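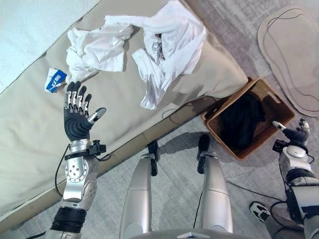

Detergent dose depends mostly on water hardness, and the cap on the bottle assumes a value that may not be yours. Calcium and magnesium bind to surfactant before it reaches any soil. The builder in the powder handles part of that load. Liquids carry less builder, so they lose more in hard water.

I bought a drop titration kit and tested the kitchen tap. The first reading was 200 mg/L as calcium carbonate. Menaka Uddin ran the same kit in Worotow and got 100.

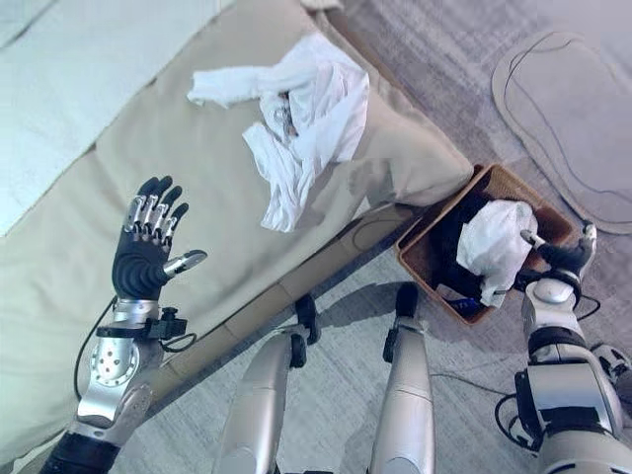

Beige sofa cushion

One drop of error matters at this scale. Rinse the vial with sample water first, hold the bottle vertical, and swirl between drops. I repeated the tap test 4 times and threw out the run where I lost count.
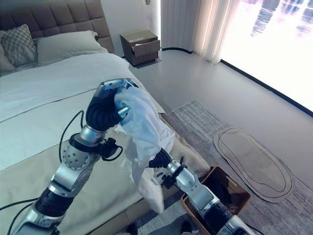 Dose by weight

Powder settles in the box, so scoops vary. I weigh it on a kitchen scale and write the figure inside the cupboard door. Cold cycles get the same dose with a longer soak.

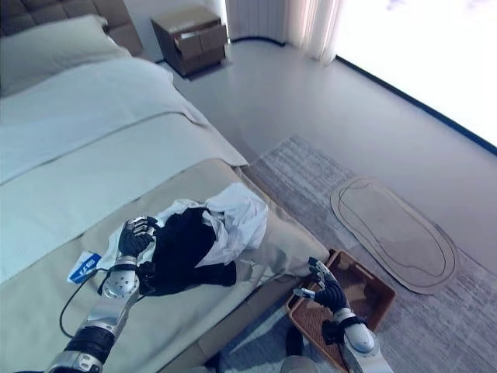

Altanside, 2021-06-10

Retested after the supplier switched wells. Hardness is unchanged. Iron is up slightly, and I have not yet found a strip that reads low enough to track it.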